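Ticket: gripper comparison, arm two drops lidded jars on the way out of the bin
Opened by: Merja Räsänen
Status: open, waiting on pads
Product: Jukgate parallel gripper, long-finger version
Compared with: Lolico suction cup on the same arm

Original message, Aug 16, 2023

Hello to everyone at Jukgate support, and thank you for picking up the phone so kindly last time. I promised I would write the whole thing down properly, so please get a coffee, because I tend to go on a bit.

We are trying out two ways of lifting small lidded jars from one plastic bin to the next. The Lolico cup came first and we got on with it nicely for flat lids, but it lets go of anything with a raised rim, and our customer Leinonen uses raised rims on nearly everything they pack. So in May we bought your gripper, and I must say the fingers are lovely to work with – so much easier to line up inside a narrow bin than the cup was.

My trouble is the lift. The fingers close, the jar comes up, and then somewhere near the top of the bin it slides down and lands on its side. In the last run of 50 picks we lost 7 that way. The cup lost 3 on the same jars once I had sorted out the flat lids for it, so I can't very well tell Leinonen that the gripper is the better buy, much as I would like to!

Things I have tried so far, in the order I tried them:

Raised the grip force one step at a time. It helped a little, then the softer jars began to bulge and I went back down.

Slowed the lift to half speed. No drops at all in a short run, but the cycle is far too long that way.

Wiped the pads with alcohol. Better for the first few jars and then the same as before.

Swapped the controller for the spare Trirard unit, in case the force signal was dipping. Same result on both, so I put the old one back.

Checked the finger opening against the setup sheet. It matched.

Reply from support

Hello Merja, thanks for such a thorough write-up. The slow lift is the useful clue here. If the jars stay put at half speed, the force is probably fine at rest and they are slipping when the arm speeds up. Could you leave the top speed where it was and lower only the acceleration for the first part of the lift? Please tell us how many cycles are on the pads too.

Merja's update

Well, that was a good morning's work. I lowered the acceleration and left the speed alone, and we dropped a single jar in the whole run – a heavy one that I suspect I had set down crooked. The cycle is only a touch longer than it was. As for the pads, the counter says 3,000 and they have gone quite shiny in the middle, which I'm a bit embarrassed not to have noticed sooner. Could you send a fresh pair, the softer kind if you have them? I'd like to repeat the run against the cup with new pads before I write anything to Leinonen, and I will keep the ticket open until then if you don't mind.
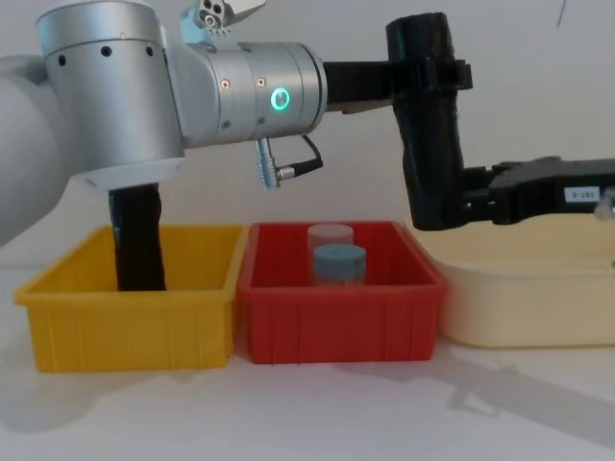

Does lowering the acceleration mean the grip force should be lowered as well?

Leave the grip force where it is until the new pads are on, then bring it down one step at a time and stop at the last setting that holds the heaviest jar.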